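A maior parte do erro que chega à política de controlo nasce antes do treino, na estimativa da abertura dos dedos. É a posição de Matilde Calado, responsável pelo software de perceção na Plurkis, que conversou connosco sobre o Dobre, o conjunto de ferramentas que converte demonstrações feitas com garra manual em trajetórias executáveis.

“O modelo aprende aquilo que lhe damos. Se a pose do dedo oscila, a política oscila”, afirma. O Dobre deteta os marcadores fiduciais na base de cada dedo, calcula a pose relativa entre os dois e deriva daí a abertura. A estimativa é depois filtrada e reamostrada para a frequência do controlador.

Na última revisão, em junho, a equipa reprocessou 1907 demonstrações. Passaram no controlo de qualidade 941. “A rejeição é severa e vai continuar a ser. Basta perder um dos marcadores durante 90 milissegundos no fecho para o segmento sair.”
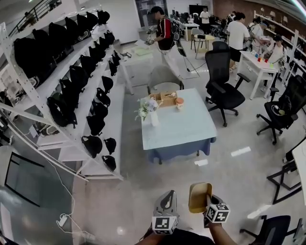
Garra manual de dois dedos, com um cubo de marcadores na base de cada dedo.

Calado distingue duas fontes de falha: a oclusão e o desfasamento entre relógios. A primeira resolve-se em parte com as várias faces do cubo. A segunda obrigou a reescrever o módulo de sincronização — três semanas de trabalho, segundo a engenheira.

O planeamento fica a cargo do Toloris, um componente separado que verifica limites articulares e colisões antes da execução. “Uma pessoa roda o punho de maneiras que o braço não consegue reproduzir. Prefiro saber isso no replay, com um registo do erro, do que a meio de um movimento.”

A próxima versão vai guardar a incerteza de cada pose junto da trajetória. O formato ainda está em discussão.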